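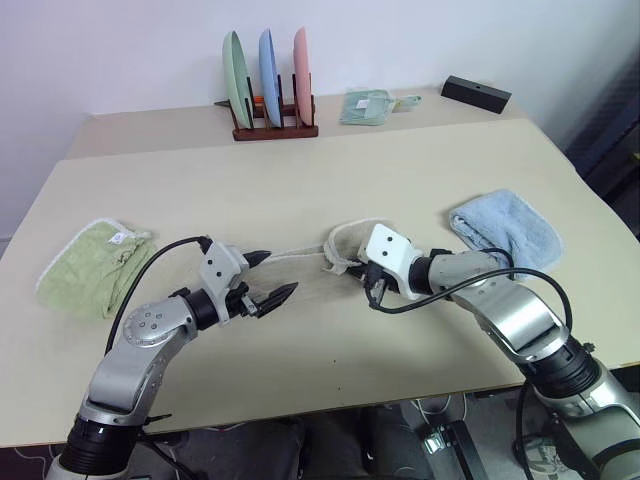
Leave the cables outside the arms

Every few weeks someone at the Sedham workshop tells me our two-arm bench would look better with the cables tidied away. They are right about the looks. I still think it would be a mistake, and I'd say the same to anyone building a pair of arms in a spare room.

A black cable hangs in a loop from each arm on our bench. People see those loops and assume the build isn't finished. We finished it in April. Before that we had the cables tied down flat along the segments, with a clip at every joint, and in 3 months we replaced 27 of those clips. Each one meant stopping, finding the right screwdriver, and starting the fold over.

The work is cloth. Towels and strips, mostly, with a few plates standing in a rack so the arms have something to keep clear of. Cloth is hard on wiring in a way I didn't expect. To turn over a twisted strip, the wrist has to roll a long way and then roll back, and a cable tied flat has no slack to give. Yasaman Zarei, who wrote most of our motion code, spent two evenings looking for a software fault that was a connector being tugged loose at the end of each roll.

The usual argument against loose cables is that they snag. They do. We logged 46 folding runs after the change and had 2 snags, both on the same arm and both fixed by shortening the loop. I'll take that over a break inside a sleeve where I can't see it.

There is a second argument, which I take more seriously. Nasrin Esfahani thinks a home build should be made safe for whoever walks past it, and a hanging loop is something a sleeve or a child can catch. She keeps her own arms in a kitchen, so she has routed everything inside printed covers. In her kitchen I would do that too. Our bench is against a wall and the power goes off when we leave it.

What I object to is doing it early. Covers make sense once you know every motion the arm is going to make, and most of us building at home don't know that for the first year. We change the gripper fingers, then the table height, then the task. Each change moves the point where the cable pulls.

So buy longer cables than the plan calls for. Tie them at the base and at the gripper and leave the middle alone until the arms have done the same job for a good while. Ours haven't yet. The next thing on the list is a larger towel, and I expect to be moving the ties again.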